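Chapter 8
Drawing for Reduction

Before you begin

You should have finished the exercises of Chapter 5, where we used the brush and the dip pen on smooth paper. Keep those sheets near you, because several of them will be used again in this chapter. You will also need a ruler, a soft pencil, black ink, a sheet of tracing paper and a way to make a smaller copy of your work. An ordinary office copier is good enough.

Words used in this chapter: original size, print size, reduction, hatching, closing up, line weight.

8.1 Why we draw larger than we print

Most drawings made for a book or a magazine are not printed in the size in which they were drawn. The artist works on a larger sheet, and the printer makes it smaller. This habit is old, and it was already common when printing plates were made with a camera. It stayed because it is comfortable for the hand. On a large sheet the arm can move freely, and small shakings of the line become less visible when the drawing is reduced.

There is a price for this comfort. Everything in the drawing becomes smaller together, also the things we would like to keep as they are. A thin line becomes thinner. The white space between two lines becomes narrower, and if it is too narrow the ink of both lines will meet on the paper. Printers call this closing up. A piece of hatching that looked light and airy on the drawing table can arrive in the book as a gray spot. 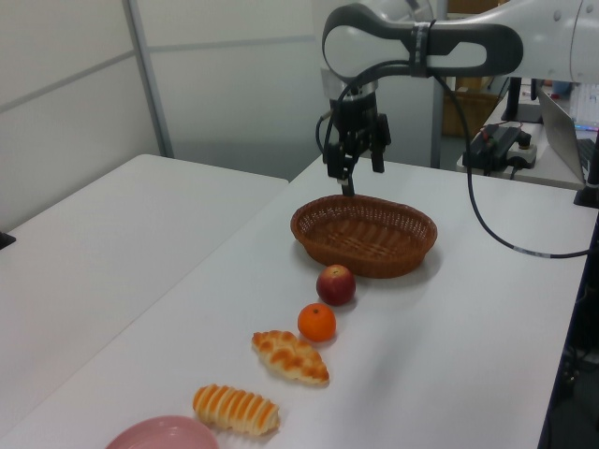 The student usually meets this problem only once, and it is a painful meeting. I have seen very good drawings lose their whole middle tone in this way. The drawings of the beginners, which were simpler, sometimes came out better on the same page. It is therefore useful to learn the effect of reduction early, when the sheets are still exercises and there is no client waiting.

8.2 How the size is given

The size of reduction can be given in two ways, and they are easily confused. If a printer says that the drawing is reduced to one half, he speaks in most cases about the length of the sides. A drawing 24 centimeters wide will then be 12 centimeters wide. Its area, however, is now only a quarter of what it was. When you imagine the result, you must think of the side, but when you judge how full the page will look, the area is more important.

In this book we always speak about the side. Where we write "two times up", the original is twice as wide and twice as high as the printed picture. Where we write "one and a half times up", a picture of 10 centimeters is drawn at 15. The second is what I recommend for the first year of work. Two times up is pleasant to draw, but it asks for more experience in judging the line.

To find the correct shape of the original, draw the print size in the lower left corner of your sheet. Then draw a diagonal from this corner through the opposite corner of the small rectangle, and continue it upward. Any rectangle whose upper right corner lies on this diagonal has the same proportions - so you can choose the size that is comfortable.
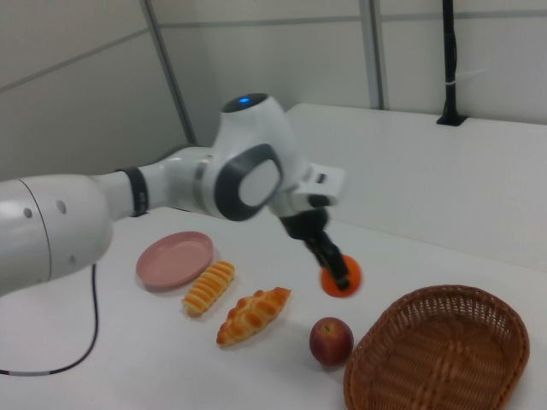

M. Ashour

8.3 A collection worth studying

The drawing room at Somirau keeps 1,783 originals for illustrated weeklies, and for many of them the printed page is kept in the same folder. If you have the possibility to visit, ask for the folders of the Grandberg edition. In these one can put the drawing and the print side by side. You will notice that the originals look rather coarse from near. The shadows are made with few strokes, and the strokes stand far apart. In print the same shadows look soft.

Look also at the corrections. White paint was put over the ink very freely, sometimes over almost 2 centimeters of a contour, and no trace of it is seen on the page.

8.4 First exercise

Take a smooth sheet and rule a row of squares, each 3 centimeters wide. Fill the first square with parallel pen lines as close as you can make them without touching. In the next square leave a little more white, and continue so until the row is full. Use the same nib for the whole row, and write its name under the squares. My own samples were made with an Emanis nib of medium hardness, but any nib that you know well will do.

Make a copy at one half. Mark with pencil the first square in which the white is still clear everywhere. Repeat the row with the brush.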